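Kerekes centre adds imported drinks to breakfast table

The Kerekes Community Centre has extended its morning breakfast service to include a small range of imported soft drinks, following requests from residents of the Rirow neighbourhood. The drinks are available from 7 in the morning throughout October, alongside the usual toast and cooked items.

Three varieties are on offer, all supplied by the importer Prutov and sold in aluminum bottles. Labels in other languages carry an added sticker, and the centre has asked staff to keep a printed ingredient list in English at the counter for anyone with allergies or dietary concerns.

Almost 740 breakfasts were served at the centre last month. Prices are unchanged, and empty bottles may be returned to the bin beside the main door – caps should be placed in the separate tray. 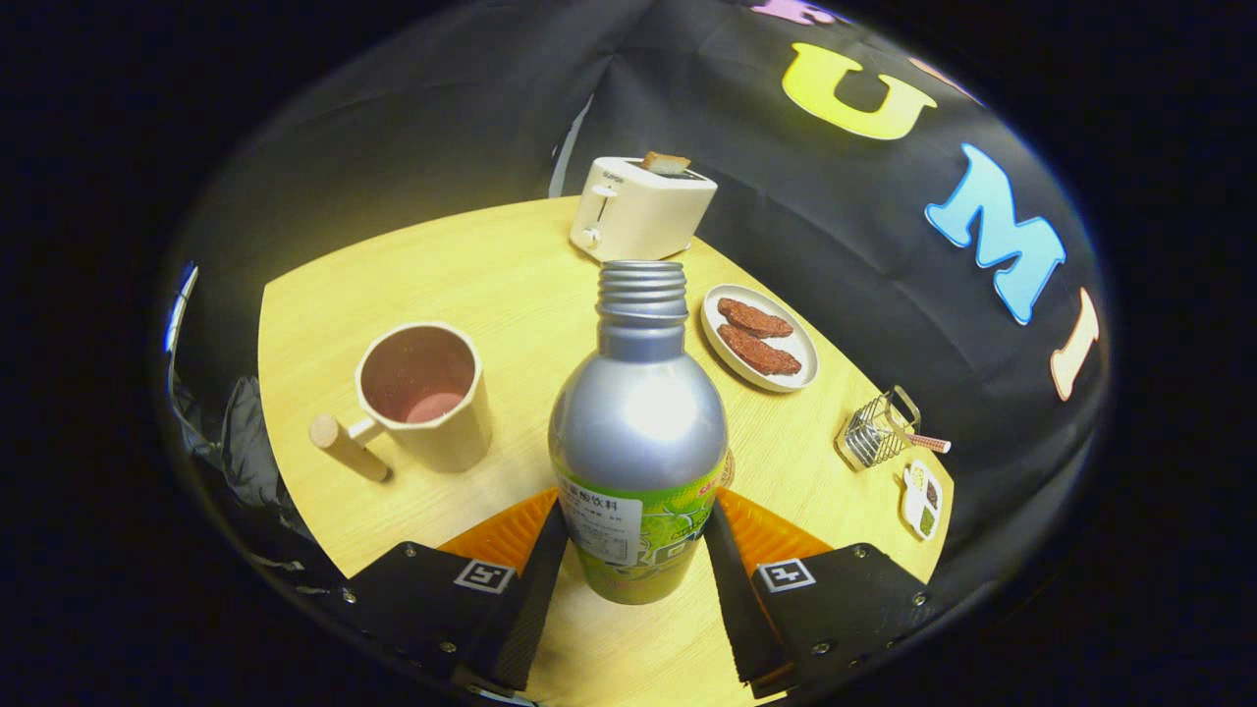 A reader writing to the neighbourhood bulletin, Zomby, welcomed the wider choice but asked that plain milk and tea stay on the table, as many older residents prefer them with their toast. The centre has confirmed that both will remain.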